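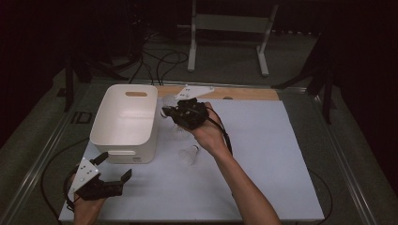
Vira Derkach wrote in to ask why anyone would compare two sets of gripper fingers on something as light and awkward as a shuttlecock, when a wooden block gives cleaner numbers. Her point was that a block always closes the same way, so any difference you see comes from the fingers and not from the grasp.

She is right about the block. We still use one for the first pass. But a block will let almost any finger pass, and two finger designs that score the same on a block can come apart quickly on a feather skirt. These are the steps we follow at Kerkgate when a new pair of hand-held grippers comes in. They cover the pick-and-drop comparison only. Cable strain and battery tests are on another page.

## What you need

- Two hand-held grippers, one for each hand
- The fingers you want to compare, in matched pairs
- A flat, pale board to work on
- An open bin with a smooth inside
- Three shuttlecocks of the same make
- A head camera, if you want to review the grasps later
- A log sheet or a spreadsheet

Use a board in a plain light color. Dark jaws show up well against it, and you will want that when you go back over the recording. White shuttlecocks on a pale board are harder to see. If you only care about the video, buy yellow ones. We keep the white ones because the vision people want the hard case too.

## Set up the table

1. Put the board down flat and push it against something so it can't slide. Tape the corners if it still moves.
2. Place the bin left of center. Leave enough room for the left gripper to come up beside it without touching.
3. Run each cable out to its own side of the table. A cable that crosses the board will sooner or later drag a shuttlecock with it, and then the trial has to be thrown out.
4. Check that the bracket plates on top of the grippers are tight. Grab the plate and try to twist it. Any play there shows up as noise in the recorded pose.
5. Put the shuttlecocks in the middle of the board, on their sides.

Don't stand them on their corks. A shuttlecock on its side rolls in a small circle when you nudge it, and a weak finger design will nudge it every time.

## Zero the grippers

Close each gripper fully with nothing in it and set that as zero. Open it fully and check the reading against the last one in the log. If it has drifted, zero again before you start. With the Sydorenko controller you have to do this after every finger change. The Plumitz one keeps its zero, but I do it anyway.

Do the left and right separately. Fulgencio Aguirre once zeroed both together on our old firmware and the right one took the left one's value. We lost a morning of trials before Ka-ming Chang spotted it in the plots.

## Run the trials

One trial is one shuttlecock picked up from the board and released into the bin. We do 100 trials per finger pair, split evenly between the two hands.

1. Start with both grippers open.
2. Approach from the side, with the jaws pointed away from you.
3. Close on the shuttlecock and lift it clear of the board. Grip the cork on even-numbered trials and the skirt on odd-numbered ones.
4. Hold it for a slow count of two.
5. Move over the bin, open the jaws, and let it drop.
6. Mark the result before you start the next one.

When the board is empty, take the shuttlecocks out of the bin by hand and lay them down again. Turn them so the corks don't all point the same way.

Mark each trial as one of these:

- **Clean** — lifted, held and dropped in the bin on the first close
- **Regrip** — needed a second close
- **Slip** — fell before it reached the bin
- **Stuck** — stayed on the finger after the jaws opened

The last one matters more than you'd think with soft fingers. The skirt catches on ribbed rubber, and a shake of the wrist to free it is a fail, even if it ends up in the bin.

## Reading the results

On the last comparison the flat fingers got 92 clean out of 100. The ribbed ones held the cork better but kept catching on the skirt, so we ordered the flat pair for the Zidville site. Compare the cork and skirt trials separately before you look at the total.

Also compare left hand with right. If one hand is much worse with both finger pairs, the problem is probably the operator or the way the cable pulls. Change operators and run it again.

Replace a shuttlecock as soon as the skirt is bent. Maksym Panasiuk keeps a running count of grasps, and the log now stands at 1,086 for the current fingers. We inspect the pads every 500.

## Saving the log

Write the finger name, the controller, the firmware version and the operator at the top of the sheet. Put the hand in its own column. Radymyr Kuzmenko has a script that matches the sheet to the head camera recording by trial number, so don't renumber anything if you throw a trial out. Leave the row in and write "void" in the result column.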